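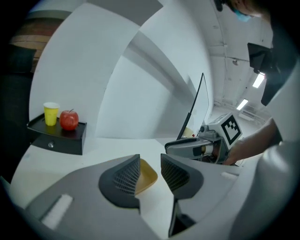 A Gasik hand unit in use at a wall-shelf station, seen from its own camera. A second hand unit, carrying a square marker, is at right.

Gasik is a hand-held gripper kit for recording manual tasks, sold by the firm Jutlow and used to prepare training data for robot arms. The kit consists of two gripper units held by a person, a wide-angle camera for each unit, a set of printed markers, and software that converts recordings into gripper paths. No robot is needed during recording. The kit is offered for purchase and as part of a recording service that Jutlow runs from its site in Plivville.

The name is used for both the hardware and the file format in which its recordings are stored. Documentation from the manufacturer refers to the hardware as the "Gasik hand unit" and to the format as "Gasik log."

Background

Robot arms that learn from demonstration require recordings of the task being carried out. In one common method, an operator drives the arm remotely while its joint positions are logged. This requires an arm at every recording site and is slow for tasks that a person would complete in a few seconds. Hand-held grippers remove the arm from the recording step. The operator holds a tool whose fingers match those of the robot, and a camera on the tool records what a camera on the robot's wrist would later see.

Jutlow began work on a tool of this type after supplying finger pads to McKinnon, a maker of small robot arms. The first units were built to match the McKinnon parallel gripper, and the finger spacing of the current unit still follows that part. Adapters for other grippers were added with the second version of the kit.

Hardware

Each hand unit has a light gray housing with two wedge-shaped fingers at the front. The inner faces of the fingers carry a dark textured mesh, which increases grip on smooth objects and gives slightly under load. The fingers are opened and closed by a trigger in the handle. Trigger travel is proportional to finger travel, so the operator can hold a partial closure.

Finger opening is measured by a sensor on the drive shaft and is written to the log together with the video. Maximum opening is 90 millimeters. Objects wider than this must be handled by an edge, a handle or a rim, or with both units together.

The camera is mounted behind the fingers and looks forward over the housing. Its fisheye lens produces a circular image with strong curvature toward the rim. Both fingers remain in view at all times, as does much of the surrounding station. The wide field is used for two purposes: it gives the learned policy enough context to locate objects before the approach, and it supplies the position-tracking software with fixed features such as wall seams and ceiling lights.

The complete kit is supplied in a hard case with two hand units, two chargers, a calibration board, spare finger pads and a sheet set of markers. Battery life is not stated in the data sheet. Jutlow recommends changing batteries at the end of each recording block.

Markers

Position tracking relies mainly on visual features and on motion sensors in the housing. In two-handed work the relative position of the units must also be known. For this purpose a white cube with black-and-white square markers can be fitted to the top of a unit. When the cube is visible to the other unit's camera, the software computes the offset between the two and corrects drift in both paths.

The cube is optional for one-handed tasks. Operators are advised to keep sleeves and cables clear of it. A marker that is partly covered is discarded by the software and does not contribute to the correction.

Recording procedure

A recording session is divided into blocks, each covering one task at one station. A station may be a table, a shelf, a drawer unit or a section of floor. Jutlow supplies plans for several station types, including a small black wall shelf with a shallow drawer and a single knob. Common objects at the shelf station are paper cups, fruit and small trays.

At the start of each block the operator shows the calibration board to both cameras and then moves the units slowly around the station to build a map. The task is then repeated, with the objects set out differently before each repetition. The standard block length is 200 repetitions. Shorter blocks are accepted by the software but produce a warning when the log is exported.

The operator marks the start and end of a repetition with a double press of the trigger. Failed repetitions may be kept or dropped. In the default setting they are kept and tagged, as some training methods make use of them.

Software

The desktop software imports the video and sensor data, computes the path of each unit, and writes the result as a Gasik log. A log holds the camera images, the six-axis position of each unit, the finger opening and the block tags. Logs can be exported to several open formats.

Path computation is carried out offline. Segments in which tracking is lost are cut automatically. The most frequent causes of loss given in the manual are fast wrist rotation, plain white surroundings with few features, and a hand or object held close to the lens.

A separate tool checks whether a recorded path can be followed by a given robot. It tests each repetition against the reach and joint limits of the arm and removes those that the arm could not carry out. Profiles are included for 17 arms, among them all current McKinnon models. Users can write profiles for other arms in a plain text file.

Service offering

Customers who do not wish to record in-house can order finished logs. The customer sends the task description and, where needed, the objects. Jutlow builds the station, records the blocks and delivers the logs with the path check already applied. Stations can be rebuilt in several rooms so that the background varies between blocks.

Pricing for the service is set per accepted repetition. Repetitions removed by the path check are not charged. Delivery time is 27 working days for a single task and is agreed separately for larger orders. Objects supplied by the customer are returned on request.

Limitations

The kit records motion and finger opening but does not measure grip force. Tasks that depend on a known force, such as pressing a connector into place, are listed in the manual as unsuitable. Soft or fragile objects can be recorded, although the correct closure must then be inferred from the finger opening alone.

Human operators tend to move faster than the target arm can. The software can stretch the time base of a log to compensate. This works for slow handling but fails where the object is thrown, dropped or allowed to swing.

The trigger requires steady finger pressure, and operators report fatigue in long blocks. The second version of the handle has a lighter return spring. Left-handed operators can use either unit, as the two are mechanically identical.

Clear and mirror-like objects are a further difficulty. Glossy surfaces reflect the ceiling lights, and the reflections shift with the camera. The manual suggests diffuse lighting and repeated blocks at different light levels.

Versions

The first version had a fixed lens and a wired connection to a belt-worn recorder. The second version moved storage into the housing, added the marker cube mount and introduced replaceable finger pads. Pads from the first version do not fit the second. Logs from both versions can be read by the current software, but first-version logs contain no data on the offset between units and cannot be used for two-handed training.

See also

Learning from demonstration
Parallel gripper
Fiducial marker
Fisheye lens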